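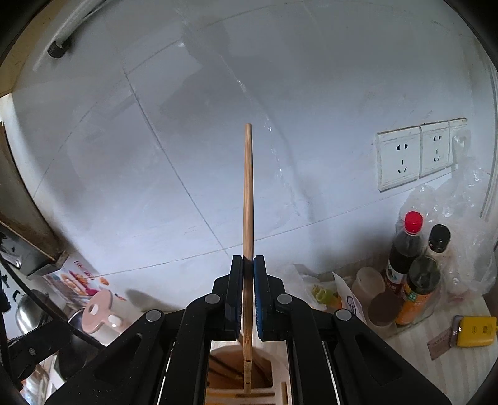 Stäbchen, Gabeln und sehr viel Tee: Projektbericht zur Gemeinschaftsküche Zedevmont

Eigentlich wollte ich in meinem Projekt ja über Energieverbrauch schreiben. Dann habe ich an einem Montag in unserer Wohnheimküche eine Viertelstunde lang einen Schäler gesucht und mein Thema war da: Wie räumt man eine Küche so ein, dass fremde Leute alles finden?

Wir sind auf dem Flur 6 Leute und kochen ziemlich unterschiedlich. Vorher lag alles in einer einzigen Schublade, Stäbchen unter Schneebesen, Teesiebe unter Pfannenwendern (und ganz hinten eine Tüte Gummibänder). Meine Idee war simpel: Was man täglich braucht, kommt offen auf die Arbeitsfläche, der Rest in beschriftete Kisten.

Am besten hat das bei den Essstäbchen geklappt! Sie stehen jetzt in einem hellen Holzständer mit Lattenseiten an der gefliesten Wand, kreuz und quer durcheinander, und man zieht einfach eins nach oben raus. Mit dem Sortieren nach Paaren habe ich nach ein paar Tagen aufgehört. Unsere sind teils hellbraun, teils dunkler, und wer es eilig hat, isst eben mit zwei verschiedenen. Ein Deckel wäre hübsch gewesen, aber dann bleibt die Feuchtigkeit drin, also lieber offen und mit Luft von der Seite.

Weniger toll lief es mit den Steckdosen. Dort wollen Wasserkocher, Reiskocher und Toaster gleichzeitig hin, und mein schöner Plan mit festen Plätzen (Arbeitstitel »Furnon«, fragt nicht) hielt bis zum ersten gemeinsamen Frühstück. Jetzt gilt: Der Wasserkocher bleibt, alles andere wandert nach Gebrauch ins Regal.

Die Fliesen habe ich auch noch geschrubbt. Kalkspuren sind zäh, Zitronensäure hilft, aber bitte erst an einer kleinen Stelle testen, die Fugen mögen das nicht so.

Beim nächsten Mal würde ich vorher eine Woche lang aufschreiben, was wirklich benutzt wird. Als Nächstes kommt der Gewürzschrank dran, und vor dem habe ich jetzt schon Respekt.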